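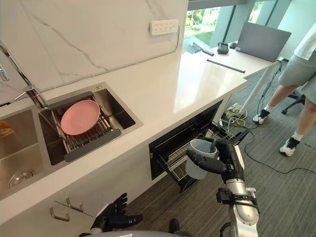 台所まわり 作業ノート
2021年8月3日

朝、流しの前で考えごとをするのはやめようと決めた。決めた直後に流しの前で考えごとをした。以下その結果。

今日の予定はレルトウッドの棚板の二度目の塗りだったが、一度目がまだ指紋を受けつける状態だったので(受けつけた。右下の角にひとつ、私の親指)、空いた時間を台所の見直しに回す。前から気になっていた項目が溜まっていて、ノートの後ろのページに書いては忘れ、書いては忘れしていたもの。読み返したら同じことを三回書いていた。字だけは毎回違う。

1. 水切りの位置

巻き取り式の水切りは、いまは小さいほうの槽に渡してある。金属の棒が並んでいるだけの単純なもので、使わないときは丸めてしまえるというのが買ったときの理由だった。丸めたのを見たことはない。ピンクの丸皿が一枚載っていて、少し傾いている。皿一枚のために槽ひとつが塞がるわけで、土地の使い方としては贅沢だと思う。

大きい槽に渡す案も試した。こちらは蛇口の首が長いので、先を振るたびに載せた皿の縁をかすめる。皿のほうが先に負けるだろう。却下。

カウンターに直置きする案。白い石の天板なので、下に何か敷かないと棒の跡が輪染みならぬ縞染みになる。敷くものを探すと、その敷くものを干す場所が要る。却下。

現状維持。ただし底の深い小さいほうは、刷毛を洗うのにちょうどいい深さでもある。刷毛を洗うときは皿をどかす。皿をどかしたら皿をしまう。戻さない。ここは太字で書きたいがボールペンしかない。

2. 水垢

蛇口の根元と排水口のまわり。クエン酸の濃度を振って比べた。水は2000ミリリットルを一単位にした。容器がそれしかなかったためで、深い意味はない。

A 薄いほう。吹いて放置、拭き取り。根元の白い輪は健在。むしろ艶が出て立派になった。
B 濃いほう。キッチンペーパーに含ませて巻き、26分。落ちた。26分なのは、途中で荷物が来てサインをしていたから。次に誰かがやるときも26分でお願いしたい。こうして伝統は生まれる。
C ネルヌサッハの研磨クリーム。落ちるが、ステンレスに細かい円が残る。光の向きによっては腕前がよく見える。使用中止、瓶は塗料棚の下の段へ移した。捨てるのは惜しい。たぶん砥石の受け皿に使える。

石の天板に酸を垂らさないこと。白い壁面には灰色の筋がもともと入っているので、汚れなのか模様なのか判定に時間がかかる。今日は模様を二分ほどこすった。

3. コンセントと机

壁の白いコンセント盤は天板の右寄り、窓の手前。細いコードが一本、壁に沿って降りている。やかんをここにつなぐと、コードが机側へ回り、机の上のノートパソコンと同じ領土で暮らすことになる。流しと机が地続きというのは設計としては見晴らしがよく、運用としては湿っぽい。図面を描いた過去の自分は、外の木と芝生を見ながら茶を飲む姿を想像していたらしい。雑巾を持っている姿は想像していなかった。

案:天板と机の継ぎ目に低い見切りを置く。ランダッハの端材(白、長さ1335ミリ)が一本残っている。奥行きに合わせて切れば足りる。足りるどころか余る。余りはまた端材と呼ばれ、あと数年は棚で暮らす。
高さをどうするか。低いと水が越える。高いと腕が当たる。段ボールで仮の見切りを作って午後いっぱい置いてみたが、袖が三回引っかかり、三回目で段ボールが負けた。低めでいく。

机の下の配線は別件。あのカーペットの上のもつれについては、ページを改めて、気力のある日に書く。冬になるかもしれない。

4. マグの茶渋

マグは水垢とは別の相手なので、クエン酸では動かない。重曹で練ったものを使う。手順は次のとおり。

小皿に重曹を取る。
水を少しずつ。入れすぎたら重曹を足す。足しすぎたら水を足す。これを繰り返すと小皿が大皿になる。
湿らせた布で内側を回しながらこする。
底の角は指に布を巻いて。
すすぐ。
白い布で拭き、布に色がつかなくなったら終わり。

底の角がいちばん残る。スポンジは角を知らない形をしているので、何年使っても届かない。布を使うと届くが、指がつる。中指でなく人差し指のほうがまし。
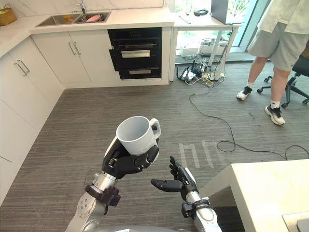 マグの定位置を決めておきたい。いままでは「空いているところ」が定位置で、空いているところは日によって動くので、要するに定位置はなかった。候補は吊るすか、伏せるか、籠に入れるか。吊るすには取っ手がしっかりしている必要があり、その点、白い陶器のこれは合格で、指を通しても胴を握っても扱いやすい形をしている。ただ吊るす場所がない。壁のタイルに穴を開ける勇気もない。伏せると縁が天板に触れて、下に湿気がこもる。残るは籠で、カウンターの左の端に編んだ籠がひとつ置いてあるから、あれに入れるのがいちばん早い。取っ手を同じ向きに揃えて入れること。揃えないと、一個取ろうとして全員がついてくる。

籠の底には布を一枚敷く。編み目の跡が縁につくほど繊細な器はうちにないが、出し入れの音が違う。敷かないと朝から食堂のような音がする。

5. 戸棚

下の扉を全部開けて中身を確認した。棒状の銀の取っ手は見た目がいいかわりに、エプロンの紐をよく釣る。今日は一回釣られた。

流しの下:洗剤、替えのスポンジ、用途を書いていない霧吹き。用途を書いていない霧吹きは中身を流し、ラベルを貼って戻した。ラベルには「水」と書いた。ここまで平和な内容のラベルは、この工房ではめずらしい。
左側の扉の中:大きい鍋、濾し布、塗装用の古い計量カップ。計量カップは台所用と見分けがつかないので、持ち手に赤いテープを巻いて塗料棚へ引っ越し。巻き終わってから台所用のほうに巻いていたことに気づき、巻き直した。両方にテープの糊が残った。
左の列のもう少し先の扉:ヴィラヌエヴァの皿の箱。11月の展示で使ったきり、緩衝紙ごと入っている。開けたら皿は4枚、全部無事。箱のほうが皿の三倍の場所を取っている。箱をつぶして皿だけ残すか、次の展示まで箱ごと耐えるか。箱に「捨てるな」と自分の字で書いてあったので、過去の自分の顔を立てて耐える。

黒いオーブンは流しの並びの右。下の引き出しに天板を入れるつもりで測ったら、幅は入るが、手を入れる余地がなく出せない。入れるだけなら可。薄い天板なら立てて別の場所へ。木片の乾燥に使いたいという話が前に出たが、食べ物のオーブンは食べ物だけで通す。パンから松脂の香りがした日のことは忘れていない。

6. 流しの中に置きっぱなしの件

ピンクの皿は、載せる派と槽に置く派の両方の手にかかっているようで、見るたびに身の上が落ち着かない。決まりを作る。洗う前は大きい槽、洗ったら水切り、乾いたら籠の隣。皿の色が目立つのは助かる。白い皿なら白い天板に溶けて、肘で発見することになる。

スポンジは槽の中に寝かせない。吸盤のかごを一度使ったが、夜中に落ちて、翌朝排水口の上に着地していた。吸盤は磨いたステンレスなら持つらしいので、Bの処理のあとでもう一度貼る。貼る前に脱脂。エタノールで拭いて乾かしてから。

7. 残り

・見切りの切り出し。ランダッハは表面が欠けやすいので、テープを貼ってから細かい歯で。
・籠の底布、端切れから切る。縁はかがらない。かがり始めると日が暮れる。
・蛇口の根元、来週もう一度見て、白い輪の戻り具合をここに書く。
・クエン酸の袋の口を閉じる。いま閉じた。
・棚板の二度目の塗り。夕方に触ったら、まだ少し指についた。左下の角にも親指がひとつ増えた。

追記
段ボールの見切りの残骸、古紙へ出す前に高さを写しておいた。塗料棚の横の壁に鉛筆で線を引いてある。線が二本あるうち、下が正しい。上は袖の高さ。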